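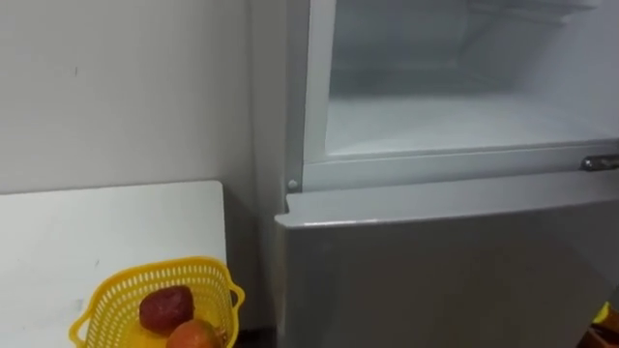 # How Does a Robot Learn to Put the Fruit Away?

Most people can put fruit in a refrigerator without thinking very hard. You pick up a piece, move it to the open compartment, set it down and let go. You learned to do this when you were small, mostly by watching others and trying it yourself.

A robot does not begin with any of this knowledge. At the Javance Learning Centre, our staff help robots learn everyday jobs by collecting examples. This page explains how the work is done.

## What is an example?

An example is a record of one job, done once, from start to finish. It has two main parts.

- **Pictures.** A camera records what can be seen while the job is being done.
- **Movements.** The computer stores how the arms and hands moved at each moment.

The computer program that studies these records is called a *learning system*. Ours is named Triloten. It compares the pictures with the movements and looks for patterns. After studying many examples, it can begin to predict which movement should come next.

## Setting up the job

For the fruit job, a yellow basket is placed on a white table beside a silver-grey refrigerator. The upper compartment is open. The basket holds a red fruit and an orange one, touching each other.

A person called an *operator* then guides the job. The operator reaches for one piece, carries it across and places it inside. Each try is called an *episode*. When an episode is over, the basket is filled again and the next one begins.

Our target for this job is 720 episodes. An operator records for no more than 90 minutes before taking a rest, as tired people make careless movements and the learning system would copy them.

## Why are so many needed?

Imagine that you had only ever seen one cup in your whole life. You might think that all cups were blue, or that every cup had a handle. A learning system can make the same kind of mistake.

If the basket were always in exactly the same spot, Triloten might learn to reach for that spot even when the basket had been moved. To prevent this, we use 16 different starting layouts. In some, the basket is close to the refrigerator. In others, it is farther away or turned to one side. The colour of the fruit and the brightness of the lights may change as well.

## Checking the examples

Every episode is reviewed before it is used. The reviewer asks:

1. Can the fruit be seen clearly when it is picked up?
2. Did the fruit end up in the correct place?
3. Was anything dropped or bumped?

A dropped piece of fruit is not always a problem. If the operator picks it up and finishes the job, the episode may be kept, and the learning system can study how to recover from a mistake. Episodes with missing pictures are removed.

## Try it yourself

This activity is suitable for children aged 7 and over. You will need a partner, a bowl and a piece of fruit.

Ask your partner to act as the robot. Give one small instruction at a time, such as "open your hand" or "move your arm to the left". Your partner must do only what you say. Try to have the fruit moved from the table to the bowl.

Now move the bowl and repeat the same instructions in the same order. Write down where the fruit goes this time, and which instructions you would need to change.

## Words to know

**Episode:** one try at a job, recorded from start to finish.

**Learning system:** a computer program that finds patterns in examples.

**Operator:** the person who guides the job while it is being recorded.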